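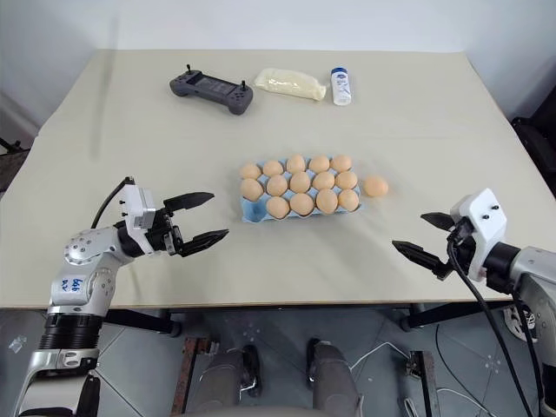 Gromurard book 3: did the ending work for anyone?

pellworth_j
Finished it last night and I'm not convinced. Two books of build-up about the river court, then Valbona Tomić wraps the whole war up in one chapter and sends everybody off to a wedding. I gave the first one five stars. Am I being unfair?

marrowlight
Yes, a bit. It's a romance. The war was never the point, the point was whether Ilse would take him back after Lunbridge.

pellworth_j
Then don't put a map in the front and 49 named nobles in the back. I didn't ask for a siege, she gave me one and then dropped it.

tinker_oss
With pellworth on this. Also the curse. Book 1 says it passes through the mother. Book 3, page 121, he's got it from his uncle. Did no editor catch that?

marrowlight
The uncle thing is explained in the novella.

tinker_oss
The novella that was only sold with the hardback box? Great.

hollin_reads
I liked the wedding :) Chapter 14 made me cry on the bus. But I agree Ilse forgives him far too fast. He lied to her for a year and she's over it by breakfast.
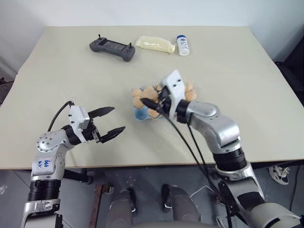
Re: Is there going to be a fourth?

dunmarsh
Somebody on the Gemthorpe board says book 4 is due in February and follows the brother. Any truth in that?

pellworth_j
Source? That board also said there was a TV deal.

dunmarsh
A blog by Milovan Stoyanova, who reviews a lot of this stuff. No link to the publisher that I could find.

tinker_oss
So a rumour about a rumour. Živković is the only character I'd read another 400 pages of anyway, and she killed him.

marrowlight
We never saw a body.

tinker_oss
He fell off a cathedral.

hollin_reads
Fated mates have come back from worse. I'd pre-order it, sorry.

pellworth_j
I'll wait for the library copy. If the first chapter has a prophecy in it I'm out.

marrowlight
You said that about book 2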